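The Sallari Round Rug, After One Long Winter

I have wanted a round rug for the den for so long that my husband had stopped asking what I was looking at on my phone. The trouble with our den is that it has a door in nearly every wall, and any rectangle you put down ends up under one of them. We went through 2 of those before I gave in and ordered the Sallari from a little shop in Bresbridge, where a very patient man named Timothée Pruvost let me call three times about the color and never once sighed at me.

It came rolled, and I'll admit my heart sank a bit when I opened it out, as the middle stood up like a hat! I laid a few big cookbooks on it overnight and by May it was as flat as you could ask. There is a smell for the first week or so - a sort of hardware store smell, not unpleasant - and then it goes.

The den is where everyone in this house eats between meals, so whatever goes on that floor has to put up with us.

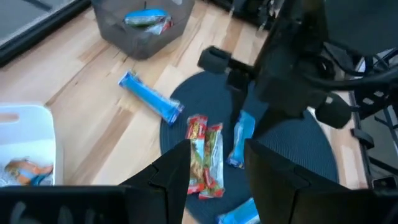 Two granola bars in red and green, the usual den provisions.

Crumbs do get down between the coils, and I won't pretend otherwise. I shake it off the back porch when the weather is decent and run the vacuum over it without the brush the rest of the time. My sister has the Millet, a flat cotton one, and hers cleans up quicker, but it also slides across the room if you so much as look at it. I did try the Aker before this (27 inches too wide for us, my own fault for measuring after supper) and found it scratchy on bare feet. The Sallari is firmer than either, but kind to the toes.

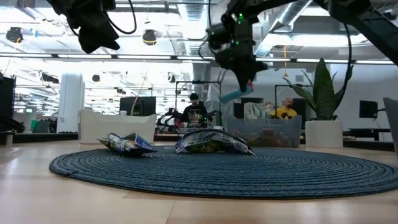 Color was my biggest worry, and the reason for all those phone calls. I had been leaning toward oatmeal until Timothée asked, quite gently, whether we had a dog. The dark blue looks lovely against our pale floorboards, and even with a couple of crumpled snack bags left lying on it the room seems pulled together to me. It does show lint, more than I expected, so keep a roller handy.

I paid 50 dollars extra for the thick pad underneath and I would do that again tomorrow. After 6 months the edge stitching is holding, apart from one spot by the sofa that I tacked down with navy thread.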